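Flirklow Hand-Held Gripper, Wide Jaw

Home / Grippers / Hand-held / Flirklow Wide

In stock. Ships from the Randero warehouse.

Flirklow makes a two-finger gripper that you hold in your fist and squeeze, with a camera on top looking down past the fingers. You do the chore, the camera watches, and the recording goes off to teach an arm. We sell four tools of this type and this is the one we get the most email about, a good deal of it from people who bought the narrow one first.

What you get

Gripper body with trigger handle
One pair of block fingers, fitted
One pair of thin fingers, bagged
Camera mount (camera sold separately, sorry)
Hex key of the size you already own nine of
Printed quick start card, which skips the step where you zero the jaw

Key numbers

Jaw opening: 88 mm
Trigger travel to full close: 24 mm
Weight with block fingers, no camera: 1,030 g
Warranty: see the bottom of the page

The weight deserves a word. The Bestamness hand-held, which sits next to it in our catalog, is a good bit lighter and you will notice by mid-morning. The Flirklow puts most of its mass over the knuckles, so your wrist does less work than you'd fear, but your forearm will have opinions. Our tester Oratile Zulu alternates hands. She says her left-handed recordings are worse and that the policy trained on them is somehow fine.

Block fingers or thin fingers?

Block fingers come fitted because Flirklow likes how they look in the catalog. They're also the better choice for most household objects. The wide faces forgive a bad approach angle, and you can close on a cup or a rolled towel without thinking very hard.

Thin fingers get under things. Coins, cards, the lid of a box that was designed by someone with fingernails. They flex if you squeeze too hard, and the jaw reading drifts a little while they do it. If you plan to use that reading in training, squeeze like a reasonable person.

Swapping takes a couple of minutes. Re-zero after every swap. The software will let you carry on without doing it, and will happily log an afternoon of nonsense.

How it compares

Against the Bestamness: the Bestamness has a nicer trigger, with a light, even pull the whole way in. The Flirklow has a stiff spot near the closed end. You get used to it - or you send it back, and we've had both. The Bestamness jaw is narrower, though, and on anything broad you end up nudging the object around the table until it presents a side you can hold. Those nudges end up in your data.

Against the Baloyi parallel jaw: not quite a fair fight, as the Baloyi is a motorized gripper meant to be bolted to an arm. We bring it up because people ask whether recordings made with the Flirklow carry over to it. In our shop they did for boxes, bottles and soft goods. They carried over poorly for anything thin lying flat, where the person holding the tool makes a small rocking motion that the arm has no great wish to copy.

Flat things in general

Clothes hangers are our least favorite test and therefore the one we trust. A hanger on a tabletop gives you very little height to grab, the hook swivels off wherever it likes on some models, and the shiny metal confuses cheap cameras. We ran 70 hanger pickups per tool in March, on the same table, with the same person. We aren't publishing a league table, partly because the sample is small and partly because we have to sell all four. What we will say is that the Flirklow with block fingers did better than we'd guessed when we approached across the bar, and worse than we'd guessed when we went for the neck.

If hangers are your actual project, write to us before ordering. There may be a finger set that suits you better, and it may be cheaper than the one you have in your cart.

Choosing a camera

The mount takes a standard quarter-inch screw. A wide lens helps a lot, as you want both fingertips in view along with enough of the table to know where you are. Go too wide and small objects shrink to a smudge. Mount it, close the jaw, open the jaw, and check that you can see both tips at both ends of the travel. Then tighten the screw properly. We have a drawer of recordings in which the world tilts gently to the left over the course of an hour.

Lock the exposure if you work on a pale table. Auto exposure sees all that white, panics, and turns dark fingers into dark shapes with no edges.

Returns and warranty

Thirty days for returns, fingers included, if they're clean. Warranty is one year on the body and none on finger covers, which are a wear part. Replacement covers ship in pairs. They wear unevenly, so please don't ask us for a single left one.

Questions about fit go to the Randero parts desk, mornings only. Have your jaw opening and finger type handy when you call, and the mount version too, which is stamped on the underside where you can't read it with the camera on.
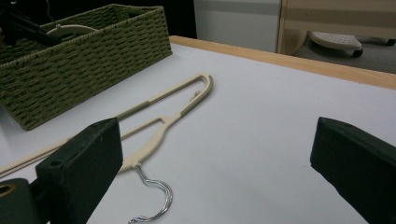
Mounts from the first version are still supported, and the newer fingers fit them with the short screws. Ask for those when you order and we'll put a set in the box.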